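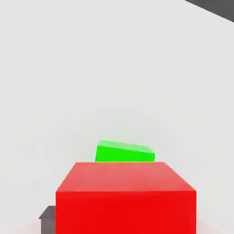
El cubo rojo, por su lado brillante.

Buscar en el blog Escribe y pulsa Intro

El faro de mi tío

Mi tío Dilwyn Cadwaladr me dejó en herencia un faro. Bueno, medio faro, porque la otra mitad era de un tal Rostislav Jelínek, y de ese señor en mi familia no había oído hablar ni mi madre, que oye hablar de todo el mundo. Me lo contó el notario por teléfono, a las ocho de la mañana, mientras yo buscaba un calcetín.

Total, que en agosto cogí el tren hasta Orport y de allí un barquito a Skernside, que es una isla con 17 casas, una tienda (Lambrechts, abre cuando le apetece) y viento. ¡Qué viento! Bajé al muelle con el sombrero puesto y llegué al faro sin él.

Jelínek me esperaba en la puerta. Era un hombre altísimo, con zapatillas de andar por casa, y me dio la mano como quien comprueba si un melón está maduro.

—Usted tiene la mitad de arriba —me dijo—. Yo, la de abajo.

Yo pensaba que lo de las mitades era cosa de papeles, pero no, mi tío y él habían partido el faro en horizontal, por el escalón 60... o eso creía él, porque mi tío había dejado escrito que era el 61, y llevaban media vida sin hablarse por culpa de ese escalón. Se mandaban notas en una cesta con una cuerda. Jelínek las guardaba todas en una lata de galletas Jollby, 600 notas, numeradas, y me las puso encima de la mesa junto con una sopa de pescado que picaba muchísimo.

Leí hasta que se hizo de noche. «Su radio se oye.» «Su sopa se huele.» «Me debe usted 2000 de la pintura.» «Y usted a mí 2000 del cristal.» Y así años y años, hasta que hacia el final las notas se iban ablandando: que si había visto pasar ballenas, que si le sobraba un poco de café, que si la tos iba mejor.

—¿Y la última? —le pregunté, porque la cesta seguía colgada en el hueco de la escalera, con algo dentro.

—No la he bajado. La cuerda está en su mitad.

Así que subí yo, contando (me salieron más escalones que a ninguno de los dos, pero eso me lo callé), solté la cuerda despacito y oí desde arriba cómo Jelínek desdoblaba el papel. Tardó un buen rato en decir algo. Yo me senté en el suelo, junto a la lámpara, con las piernas temblando de tanta escalera.

—Dice que el escalón me lo quedo yo —gritó por fin.

Luego le oí subir, con las zapatillas, muy despacio. Se paró justo en la frontera y me preguntó si podía pasar. Le dije que claro, hombre, que subiera, y que trajera lo que quedara de la sopa.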